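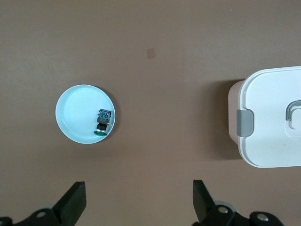

陆景禾
Madberg 职业技术学院自动化教研室讲师,本章执笔

第4章 看一次机器人演示

4.1 从开放日说起

每年六月,Plarkano 在 Hollenstein 的试验车间对外开放,附近学校的学生可以预约参观。本章的材料大部分来自这样一次参观。当天参观的学生共17人,都已学完前三章,知道关节、自由度和末端执行器是什么,但多数人没有在近处看过机械臂工作。

车间入口处是一条装配线,声音很大,机械臂在围栏后面搬运成箱的零件。学生在那里停留的时间最长,拍的照片也最多。本章不讨论这条线。它的动作是事先编好的,每个零件到达的位置由工装保证,机械臂只需要重复走同一条轨迹。前一章讲过的示教编程已经足够说明它的工作方式。

本章讨论的是车间里侧的 Lesetti 工位。这个工位没有传送带,只有一张棕色的桌子和一台带两指夹爪的机械臂。桌上放的是日常物品:一只浅蓝色的圆形浅盘,盘里横躺着一个小玩偶,右边是一只白色塑料收纳盒,盒盖上有灰色的卡扣和提手。夹爪的两根黑色手指从下方伸向它们。讲解员布置的任务只有一句话:把玩偶从盘里拿出来,放到盒盖上。

很多学生第一次听到这个任务时觉得太简单。参观结束后填写的记录单上,却有不少人把这个工位写成了“最难的一处”。本章要回答的就是难在哪里。

4.2 腕部相机看到的东西

Lesetti 工位的相机装在机械臂腕部,随夹爪一起移动。工位旁的显示屏播放的就是它的画面,参观者和控制程序看到的内容相同。

这种安装方式有明显的好处。夹爪靠近物体时,相机也在靠近,物体在画面中逐渐变大,细节增多。手指始终出现在画面中的固定位置,程序可以把它当作参照,判断物体偏左还是偏右。第3章介绍的固定式相机做不到这一点,机械臂伸到物体上方时,手臂本身往往会把物体挡住。

代价也同样明显。相机离桌面近,视野就窄。收纳盒可能只露出一部分,程序要么根据露出的部分推算整体的位置,要么先移动手腕再看一次。另外,从正上方往下看,高度信息很弱。浅盘的边沿比桌面高多少,盒盖比桌面高多少,单凭一幅俯视画面很难得到可靠的数值。讲解员在现场提醒学生注意阴影:盘边和盒边都在桌面上留下了影子,人会不自觉地利用这些影子判断高低,而程序需要专门的方法才能用上它们。

还有一类干扰来自桌面本身。桌面靠上的地方有一小块方形的浅色痕迹,颜色只比周围略浅。人一眼就知道它不是要抓的东西。对于只按颜色差别分割画面的程序,这块痕迹有可能被当作一个物体。4.5节的练习会用到类似的情况。

4.3 一次抓取分成几步

讲解员把抓取过程拆成四步,本章以后各节也按照这个顺序展开。

第一步是找到目标。程序要在画面中区分盘子和盘子里的玩偶。两者挨在一起,玩偶靠近盘的右侧边沿,底座也搭在盘边上,所以分界并不清楚。

第二步是选择夹持位置。玩偶侧躺着,各段的粗细和形状都不一样:一端是方形的头,中间有一段黑色圆柱形的部分,另一端是绿色的圆底座。夹在中间一段,两侧大致平衡;夹在头部,提起时另一端容易下垂。两指夹爪只能沿一个方向合拢,因此选好位置之后还要确定手腕转多少角度。

第三步是下降和合拢。夹爪要降到足够低,才能夹住躺着的物体,又不能压到盘底。盘的内壁靠近物体时,手指可用的空间变小。这时程序可以换一个角度,也可以先把物体轻轻拨离盘边,再去夹它。

第四步是移动和放置。放置面换成了盒盖,高度和桌面不同,而且盖上有一处下凹,提手就装在凹处。放置点如果选在凹处附近,物体可能立不稳。学生容易忽视这一步,认为夹起来就算完成。实际评定时,物体松开后没有停在指定区域内,同样记为失败。

4.4 现场的记录方式

Plarkano 为开放日准备了一份公开的运行记录,参观学校可以带走副本。记录中共有1,440次抓取,其中大约300次使用了带边沿的容器,其余是平放在桌面上的物体。每次抓取占一行,写明物体种类、容器种类、夹爪角度、是否夹起、是否放到位。

Madberg 的学生回校后整理了这份记录。整理时遇到的第一个问题是,“是否夹起”一栏的填写标准前后不一致。有的操作员把离开盘底算作夹起,有的要求离开后保持住,不在中途滑落。标准不同,同一列数据就不能直接相加。学生最后按照备注重新核对,凡是备注不足以判断的行都单独列出,不参与统计。

读者在自己的实验中应当先把标准写下来,再开始运行。标准要具体到旁人拿着它也能得出相同的判断。下面是该班修改后的写法,可以参考:

夹起:物体的任何部分不接触容器,直到夹爪移动到放置点上方。
放到位:夹爪松开并退回后,物体完全停在规定的放置面内。
中止:操作员按下停止键,不论当时处于哪一步。

“中止”在原记录中没有单独一栏,一部分被写成失败,一部分干脆没有记。增加这一栏以后,失败的原因才容易分开讨论。

4.5 参观时应注意的事项

准备组织类似参观的教师,可以让学生分组站在不同的位置。一组看机械臂,一组看显示屏,中途交换。只看机械臂的学生多半会描述动作的快慢,只看显示屏的学生则会问画面里为什么缺了一块。两组的记录放在一起,比较容易引出下一节的坐标变换。

机械臂运行时,学生应站在地面标线以外。需要更换桌上物品时,由工作人员停机后进行,学生不得伸手。用于拍照的设备不要对着桌面打闪光,强光会改变盘边和盒盖的亮度,影响程序的识别结果。

本节练习:取一只浅盘、一件小玩具和一只带盖的盒子,在桌面上任意摆放,从正上方拍一张照片。在照片上标出你选择的夹持位置和夹爪合拢方向,再把玩具转动一个角度,重新标一次。桌面上贴一小块颜色相近的胶带,用第3章的颜色分割程序处理同一张照片,记下程序找到了哪些区域。

上一章 目录 下一章 习题 附录 返回顶部

读者留言

4.4节的“夹起”标准我们班也用了,不过我们用的是软质物体,有一角一直拖在盘子上,按这个标准全算没夹起。后来我们自己加了一条。

请问运行记录的副本在哪里下载?附录里只看到表头,没有数据。

练习里的胶带贴在盘子旁边时,我的程序把盘子和胶带连成了一个区域,调了阈值才分开。建议提示一下贴的距离。

4.3第三步提到先拨离盘边再夹,后面几节好像没有再讲拨动的动作,希望补上。

最后更新:2021年3月27日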